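Print this page | E-mail to a friend
14 comments | 37 shares

Look after the gripper, the rest will follow

Cables. I'll start there because everyone else starts with the software.

We run one station for teaching cloth handling. One table, one basket, a pair of hand-held grippers, a person between them. Dolora is what the sign-up sheet calls it. Most weeks it earns its keep, and most weeks when it doesn't, the fault is a cable or a screw, and somebody has spent the morning retraining a model instead of looking.

My view, and I've lost friends at Stenska over it: the person who uses the grippers should be the person who services them. Not a technician on call. Not a ticket. The operator, with a hex key, before the first cloth gets picked up.

Consuelo Chávez taught me this when we set up the cell in May. She'd do 600 picks, stop, put both grippers down and go over every fastener with her thumbnail. Slow, I thought. Then I did 900 without stopping and the top plate had crept. Not much. Enough that the whole batch was junk, and there went two days of everybodys time.

Same with the cable run. Along the forearm, with slack at the wrist. If it pulls when you reach into the basket you start reaching differently, and you don't notice, and the robot learns your bad shoulder. I've seen a whole set from Alvarado where every grab came in crooked. Good operators, too. Short leads.
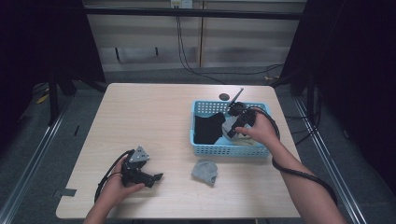 So no, I don't want the fancier mounts. I want spare leads in the drawer and an hour a week on the roster that says maintenence and means it. Ustix quoted us for a service plan - three visits a year, nice folder - and I can't see what they'd catch in March that an operator wouldn't feel in the first ten minutes.

The pushback I get is that operators aren't trained for it. Train them then. It's jaws, a plate, a connector. Do the jaws close square? Does anything rattle? Anyone who can fix a bike brake can do this before the kettle boils.

What I'd drop to pay for the hour is the Thursday-style catch-up meeting, whatever day yours falls on. Ours is at 3 pm and I haven't learned a thing in it yet.

Print this page | E-mail to a friend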